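In Praise of the Half-Empty Shelf

by Lowri Samuel

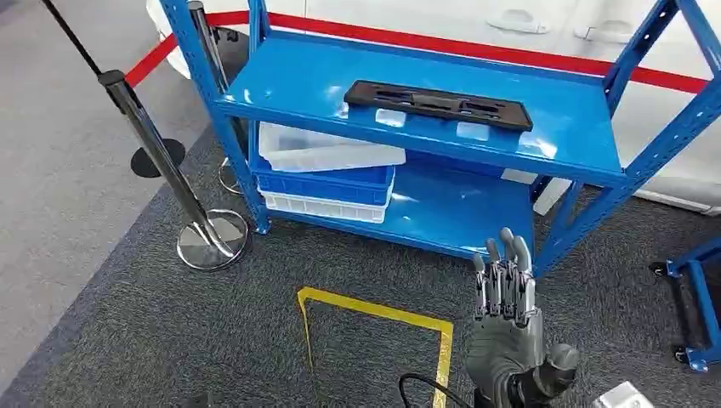

Blue shelving with a tray on top and three bins below, next to the car.

My grandmother kept a pantry that would have made a shopkeeper weep, and for most of my life I believed that was what good storage looked like. Every inch was spoken for. Jars stood in front of jars, flour sacks leaned on the jars, and behind the flour, if you had long arms and some patience, you might find the peaches she had put up two summers before. I loved that pantry and I still dream about the smell of it, but I have come around, slowly and with some embarrassment, to the opinion that she had it wrong, and that a shelf does its best work when there is plenty of bare shelf left on it.

I know how that sounds. Shelves cost money, floor space costs more, and there is something in a lot of us that sees a clear stretch of painted metal and starts looking for something to put on it. I am as bad as anyone. When my husband and I moved here we bought 2 steel units for the garage, and by June they were so full that we were piling things on the floor in front of them, so that we could no longer reach the shelves we had bought to get things off the floor. I spent a whole evening out there hunting for a bicycle pump. I found a waffle iron.

So look for a minute at the blue unit up there. The top shelf is holding one long dark tray, lying flat near the middle, and there's room around it. You could walk up to that shelf with both arms full and have somewhere to set your load down, and I can't tell you how rarely that has been true in my own garage. I think of it as landing space. Kitchens have it, or good ones do — the bit of counter by the stove where the hot pan goes — and we would never dream of covering it with cereal boxes. Yet we do exactly that to our shelves, and then we wonder why we're forever balancing a box on one knee while we clear a spot.

The lower shelf is where I expect some disagreement. Three bins in a stack, white, blue, white, and the top one sticks out past the one under it. My friend Hartmut Schmieder, who ran the stockroom at Kulen until he retired, can't abide a crooked stack. He'd have that bin nudged back before he had his coat off. We have argued this over a good many suppers, and he is right that a bin hanging out over the edge of another can get bumped. But I notice, too, that a bin left a little forward is a bin you can get hold of. Tucked in under a shelf as they are, a perfectly square stack gives your fingers very little to work with. I will take a bit of crookedness if it means I can get at the thing.

What I'd like to defend even more is the mixing of colors. The catalogs would have us buy everything in one shade. Clornel sells a set in a soft oatmeal that I wanted very badly, and I bought it, and I can report that it looked lovely and that I opened the wrong box every single time. A blue bin between two white ones is something you can shout across a room. "It's in the blue one!" A child can follow that, or a visitor, or a husband. Labels are fine, but labels have to be read, and they're often facing the wall.

I like the surroundings as well, I must say. There is a shiny white vehicle right behind, with a red belt strung along in front of it on chrome posts, everything polished, and there is the plain old shelving with its rows of slots up the legs. I have always had a soft spot for those slots. They let you change your mind. My father moved his shelves up and down his whole life, as the paint cans gave way to fishing things and the fishing things to my mother's seed trays, and I don't believe he ever bought a second unit.

If any of this persuades you, I'd suggest starting small, with one shelf at about the height of your waist. Take everything off it, wipe it down, and put back what you reached for this past month. Leave the rest of it bare for a while, even if it makes you itch. It made me itch terribly. Kheri Makokha next door tried it after I pestered her, and she lasted until the Christmas lights came down and needed a home, so I won't pretend it's easy.

As for my own two units, one is in good order and the other I'm still working on. The waffle iron went to Lộc Bùi, who makes very good waffles, and the pump hangs on a hook by the door.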